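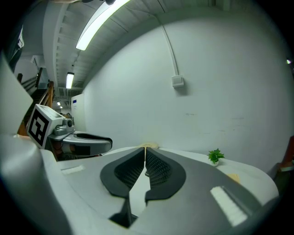 Minutes of the Perception and Control Software Working Group

Date: Friday, June 7, 2019
Location: Usbridge office, ground floor meeting room
Present: software, calibration and data teams. Apologies were received from the Tisard integration team.

1. Minutes of the previous meeting

The minutes were approved without changes. The action on log file naming was carried forward.

2. Marker tracking

The group reviewed tracking of the square markers mounted on the hand-held grippers. The current release of Barasa loses the pose when a marker is seen at a steep angle, and the filter then takes too long to recover. The calibration team proposed resetting the filter after 5 missed frames. The change was accepted for the development branch only.

It was noted that marker size is still set by hand in two separate configuration files. The group agreed that a single file should be used, and that the loader should stop with an error if the value is missing.
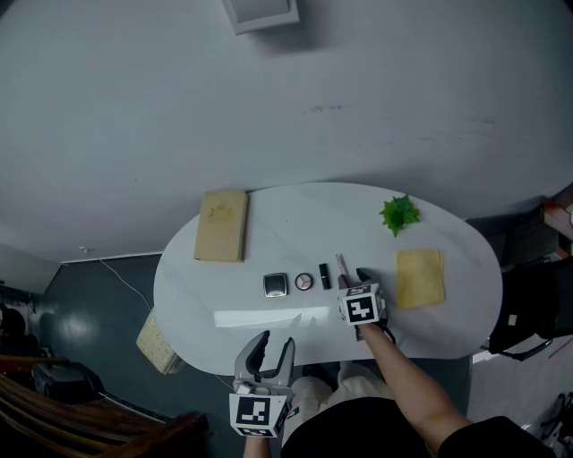 The same rule will apply to the camera parameters. Both grippers need their own entry, as sharing one set of lens values between them has produced a visible offset in the replay tool. The data team asked that old recordings remain readable - this was agreed.

3. Time alignment

The head view and the gripper views are still aligned by a script run after recording. The group discussed moving this step into the recorder. Opinions differed on the extra load, and no decision was made. A test on more than 3000 stored clips will be run first.

4. Small and shiny objects

The segmentation module continues to merge glossy dark cases with the black gripper fingers. Retraining was discussed, along with a simpler depth check at the fingertips.

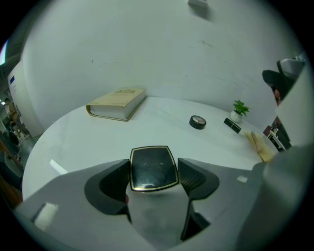 Minutes prepared by:
Recording Secretary, Perception and Control Software Working Group

The depth check will be tried first. Results are to be entered in the Fluvovska issue tracker under ticket 19.

5. Actions

- Calibration team: merge the filter reset into the development branch.
- Data team: run the alignment test and report dropped frames.
- Software team: draft the single configuration file and circulate it for comment.

6. Other business

The planner interface freeze remains set for December. Requests for changes should be sent in writing before then.

This site uses cookies to remember your settings. Accept | Decline

Contact | Copyright Usbridge | Back to top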